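Ewan Hoani
Monday, bathroom day. The small one at Greltwood, the one with the grey tiles. Starting at floor level.

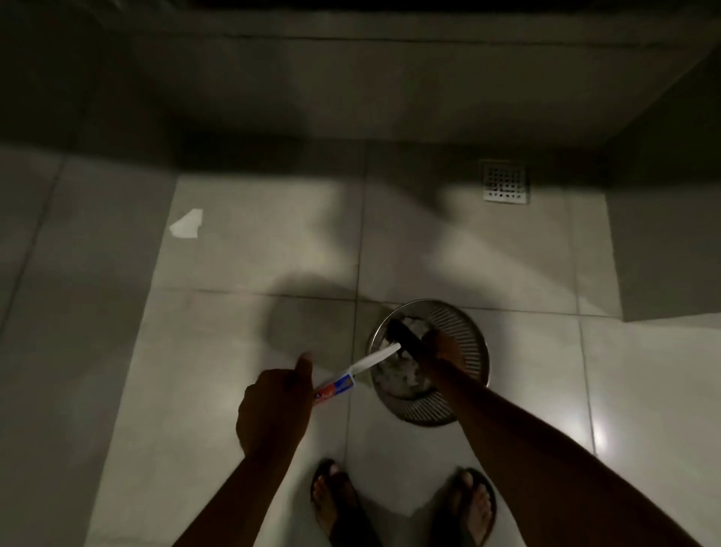
Toothpaste tube, over the bin.

2/ Everything small is getting one home, the round woven basket by the sink. If it doesn't fit in there it goes in a drawer or it goes out.

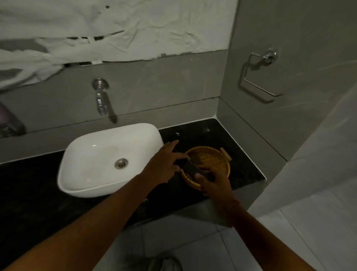
3/ I wipe black granite with a damp cloth, then a dry one. Sprays leave smears and I'm done buying them.
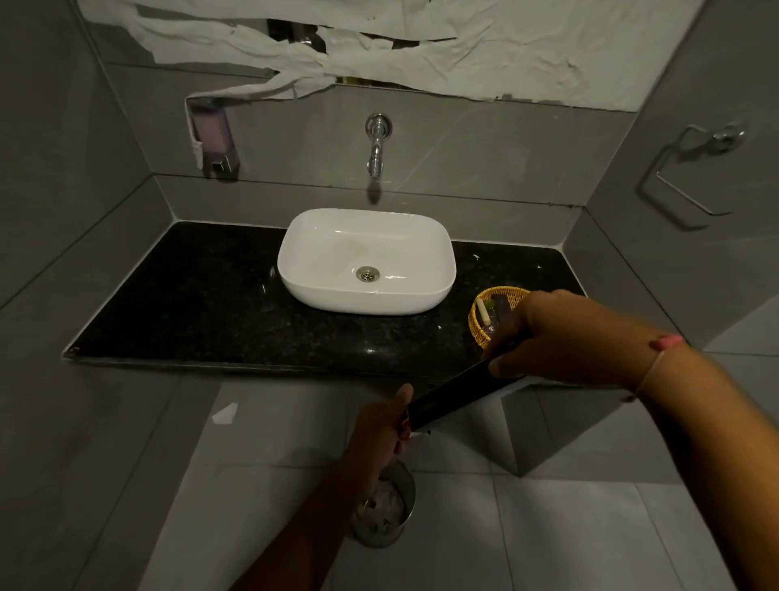 The basin gets bicarb and an old brush round the drain, left for an hour. Same again in October.

4/ Kitchen next. Might need a bigger basket.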